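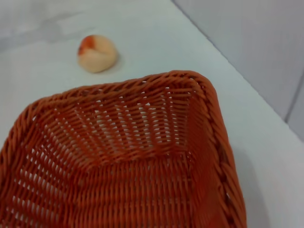
Last edited Feb 14, 2021

How do I get dust out of a woven basket?
Mine is orange, with a thick twisted rim, and I love it! But crumbs and dust get down in the weave, worst in the corners. Wiping only pushes them in deeper. Is it OK to get it wet?

Afshin Abbasi
If it's plastic, yes! I do mine in the bathtub with dish soap and an old toothbrush – go along the ridges of the rim, then rinse from the outside so the dirt washes inward and you can tip it out. Dry it upside down on a towel. Looks so good after!

Grerkitz
vacuum, brush attachment

Stodow55
Check that it's plastic before you soak it. Real wicker only gets a damp cloth. I use a soft paintbrush on both kinds and it's great for the little gaps – I've been doing it since September.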